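Tinwood rents robot arms by the month. Arm, table, software, one support line. I caught Mahlet Weldu at 7 a.m. before her first call, coffee in hand, and she talked fast.

"People think they need an engineer," she said. "They need an afternoon and some patience." The starter kit runs 12 weeks minimum. Setup takes 31 minutes if you follow the card, she says, longer if you dont.

So who's renting? Small shops mostly. Brondetti, the packaging people, took two in April. "They wanted to try sorting before they bought anything. Smart."

I asked about the toy blocks, seemed a bit kindergarten for a paying customer. She laughed. "Everyone asks! Different shapes, different colors, cheap to replace. If your setup can't deal with a star it won't deal with your parts."

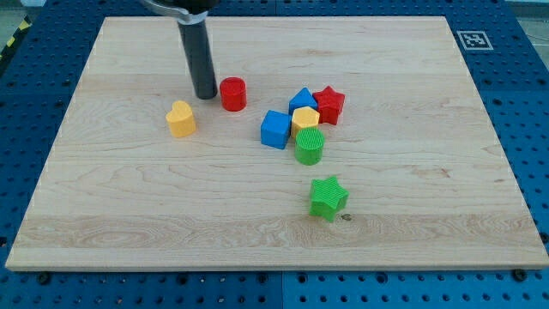

Shape blocks on the board, with the arm's tip down close to the wood.

Complaints? Plenty. The manual is thin, and she knows it — a new one is comming. Jeanie Matheson, who runs the support line, took 300 calls last quarter, a lot of them about calibration. "Same page every time," Weldu said. "Page nine. We're rewriting page nine."

Price went up too, now 528 a month. Worth it? She shrugged. "Send it back if it isn't. Some do." Then her phone went and she was off.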